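Zanska closes login flaw in remote access gateway

Zanska has released a firmware update for its Dendau line of remote access gateways, closing a flaw that let an attacker reuse an expired session token to reach the administration page. All units running firmware older than 3.0 are affected. The update must be installed by hand on units that were set up without automatic updates.

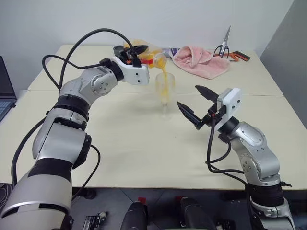 By Blandine Langlois | Security | 3 min read

The flaw was reported in December by Concetta Melis, a network engineer at the hosting firm Leclerc. Melis found that the gateway checked the signature on a session token but did not check its expiry time when the request came in through the backup management port. A token copied from a browser or a log file stayed valid until the unit was restarted.

The backup port is closed by default. A scan run by Leclerc found 1,512 Dendau gateways reachable from the public internet, of which 607 had the port open. Zanska puts the total number of units in service at around 3,000, most of them at small offices with fewer than 50 staff.

"The token check was written twice, once for each port, and only one copy was kept up to date," said Annick Charpentier, head of product security at Zanska. The new firmware uses a single check for both ports and ends all open sessions when it is installed.

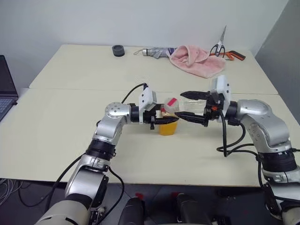 Two robot arms over a table.

Zanska advises customers who cannot update right away to close the backup port, restart the unit and change the administrator password. Log files exported from older firmware may contain full tokens and should be deleted or stored with restricted access.

The company has no record of the flaw being used in an attack. Melis said the gateway logs do not show which port a request used, so past misuse would be hard to trace. Port numbers will be added to the logs in the next release.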